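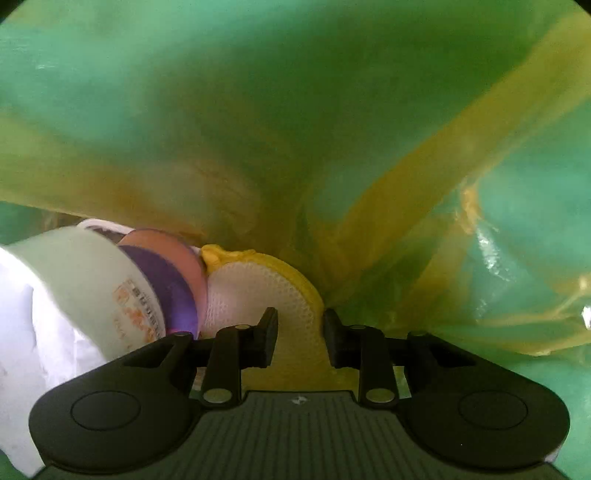
첨부 1. 반투명 비닐봉지 안쪽

문의 제목: 병동용 오디오 성경 재생기, 장 중간에서 멈춤
제품: Fullach 태양광 재생기
접수 창구: Storholm 선교 물자 지원실
작성자: Muthoni Muriithi (Urio 병원 원목실)
상태: 보류

최초 문의
8월에 받은 재생기 20대를 외래 대기실과 여자 병동에서 쓰고 있습니다. 누가복음 9장을 틀면 중간에 소리가 끊기고 맨 처음 파일로 돌아갑니다. 다른 책에서도 가끔 그러는데 9장은 매번 그렇습니다. 설명서에 적힌 대로 전원 단추를 길게 눌러 초기화했지만 똑같았습니다. 환자분들은 오병이어 대목을 끝까지 들어 본 적이 없다고 하십니다.

답변 (Brian Nyaga, 지원실)
문의 감사합니다. 말씀하신 증상은 대부분 충전 부족 때문입니다. 햇빛이 드는 곳에서 완전히 충전한 뒤 다시 시험해 주세요.

답글 (Muthoni Muriithi)
충전 부족이라는 답은 지난번 찬송가 문제 때도 받았습니다. 그때 원인은 메모리 카드였지요. 그래도 시키신 대로 했습니다. 종일 창가에 두었고 충전 표시등은 녹색이었습니다. 오전 10시에 9장을 틀었더니 같은 구절에서 멈췄습니다. 배터리가 모자란데 어떻게 매번 같은 구절에서 멈춥니까? 전원이 꺼지는 것도 아니고 마태복음 1장 족보부터 다시 읽습니다.

답변 (Brian Nyaga)
확인 감사합니다. 음량을 60 이하로 낮추고 사용해 보시겠어요? 높은 음량에서 보호 회로가 작동했을 수 있습니다.

답글 (Muthoni Muriithi)
음량 60에서 멈춤. 40에서도 멈춤. 가장 작게 해도 멈춤. 보호 회로가 특정 구절을 알아듣는다고는 생각하지 않습니다. 다음 단계 담당자에게 넘겨 주세요.

내부 메모 (Flor Paucar)
이관받음. 같은 배송분을 받은 다른 곳에 물어봄. Kimutai Gachanja 목사님 쪽 교회에서도 누가복음에서 끊긴다고 함. 그쪽은 고장인 줄 모르고 사람이 이어서 낭독해 왔다고 함. 두 곳 모두 음성 파일을 Plukau 동기화 프로그램으로 복사했음. 충전 문제로 보기 어려움.

답변 (Flor Paucar)
Muriithi 선생님, 재생기 한 대에서 카드를 빼서 컴퓨터에 꽂고 누가복음 폴더의 파일 크기를 원본과 비교해 주실 수 있을까요? 카드를 포맷하지는 말아 주세요.

답글 (Muthoni Muriithi)
원무과 컴퓨터를 빌려 Kiprono Owino 형제와 같이 봤습니다. 원본에서 9장은 600초가 넘는 파일인데 카드에 있는 파일은 길이가 딱 600초로 나옵니다. 시편 119편도 마찬가지로 600초입니다. 짧은 장들은 원본과 같습니다. 프로그램은 복사가 끝났을 때 "완료, 오류 없음"이라고 했습니다. 이 문구를 앞으로 어디까지 믿어야 하는지도 답해 주시면 좋겠습니다.

답변 (Flor Paucar)
원인을 찾은 것 같습니다. Plukau 설정의 "긴 파일 자르기" 항목이 켜져 있으면 600초 뒤를 버립니다. 설교 녹음을 나눠 올리는 분들을 위한 기능인데 저희가 배포한 설정 파일에 켜진 상태로 들어 있었습니다. 다음 순서로 해 주세요.
1. Plukau를 열고 설정, 복사 항목으로 들어갑니다.
2. "긴 파일 자르기"를 끄고 저장합니다.
3. 카드에서 누가복음 폴더를 지우고 원본에서 다시 복사합니다.
4. 9장을 처음부터 끝까지 들어 봅니다.

답글 (Muthoni Muriithi)
한 대만 먼저 해 봤습니다. 9장이 끝까지 나오고 10장으로 넘어갔습니다. 저녁에 여자 병동에서 한 번 더 틀었고 이때도 멈추지 않았습니다. 다만 잘린 파일이 왜 마태복음 1장으로 되돌아가게 하는지는 설명이 안 됐습니다. 파일이 짧으면 다음 장으로 가야 하지 않습니까? 시편도 다시 복사해야 하고 나머지 재생기도 남아 있으니 해결로 닫지 말아 주세요.

답변 (Brian Nyaga)
고객님의 문의가 해결되어 기쁩니다. 본 문의를 종료합니다.

답글 (Muthoni Muriithi)
종료하지 말아 달라고 바로 위에 썼습니다. 다시 열어 주십시오.

내부 메모 (Flor Paucar)
재개함. 상태를 보류로 변경. 배포용 설정 파일에서 해당 항목을 끔. 첫 파일로 되돌아가는 증상은 Fullach 쪽에 따로 문의했고 회신 대기 중. Gachanja 목사님께도 같은 순서를 보냄.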